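About Brasard

Posted Jan 17, 2021 by the Brasard office
4 min read

Brasard is a contract packer of dry seed, pulses and whole spices. We receive product in bulk, clean it, grade it, fill it to the customer's specification and hold it until it is called for. We do not own brands and we do not sell to the public.

The company operates from one site at Trotcombe. The site has a receiving bay, a cleaning hall, two filling lines, a packing hall and a temperature-controlled store. The oldest part of the building is a grain warehouse completed in 1856. It now houses the offices and the sample room. All product handling takes place in the newer halls behind it.

What we handle

Our standard range covers mustard, coriander, fennel, caraway, linseed, poppy, lentils, split peas and dried beans. We also handle bird seed mixes in a separate area with its own tools, bins and air extraction. We do not accept nuts, sesame or soy in any form. Ground spice is accepted only in sealed liners and is not opened on site.

The current item list has 223 active codes. A code defines the product, the grade, the pack size, the film or sack type and the label set. Any change to one of these creates a new code. The old code is closed when the last pallet under it has shipped.

Receiving and cleaning

Each delivery is sampled before it is unloaded. Samples are drawn with a spear at fixed points and combined, and the combined sample is divided in the sample room. One part is tested for moisture, foreign matter and live insects. One part is sealed and kept for the length of the product's shelf life plus six months. Deliveries above the moisture limit in the contract are refused or, with the customer's written approval, dried by a third party.

Cleaning is done in three stages. A screen separator removes oversize and undersize material. A gravity table removes stones and light kernels. An optical sorter removes discolored seed. Screens are chosen from the cleaning sheet for the item and are checked for tears before and after every run. Screenings are weighed, recorded against the lot and sold as feed where the product allows it.

Filling and packing

Line 1 fills retail pouches from 100 grams to 1 kilogram. Line 2 fills paper and woven sacks from 5 to 25 kilograms. Both lines use net weighing, and every pack passes through a metal detector and a checkweigher. The detector is challenged with test pieces at the start of the run, at each hour, at each change of code and at the end. If a challenge fails, all product packed after the last good result is held and run again. 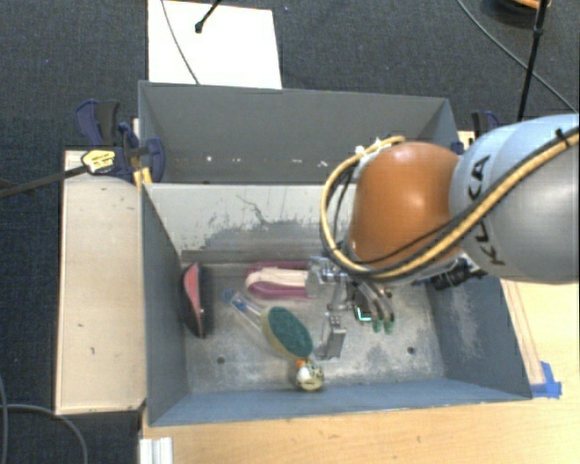
KUKA arm and gray bins.

Finished cases are stacked on standard pallets, wrapped and labeled with the lot number. The lot number is built from the item code, the receiving number and the filling date, and it can be traced in both directions. A trace exercise is run every February on one retail lot and one sack lot picked by the customer with the largest volume in the previous year. The target is four hours from request to full report.

Storage

The store has 2383 pallet positions. It is held between 50 and 59 degrees Fahrenheit, with relative humidity below 60 percent. Pheromone traps are placed along the walls and at the rack ends and are read every two weeks. Stock is released first-expired, first-out unless the order names a lot.

Group and history

Brasard was formed as the packing arm of Rutkowska, a seed merchant, and became a separate company when the merchant business closed. The Rutkowska name is still used for the grading standards we apply to caraway and poppy. Mavon, our sister company, arranges freight and customs papers. Customers may use Mavon or their own carrier, and the packing rate is the same in either case.

Working with us

New items start with a 25-kilogram sample and a written specification. We return a cleaning report, a proposed pack format and a rate. Minimum run sizes are one ton for pouches and four tons for sacks. Artwork must be approved before film is ordered, and film ordered on approved artwork is charged in full.

Site visits are by appointment. Visitors complete a health form on arrival and wear the coat, hair cover and shoes supplied at the gate.

Related pages
Grading standards for caraway and poppy
Pouch and sack formats
Allergen statement
Freight with Mavon
Directions to the Trotcombe site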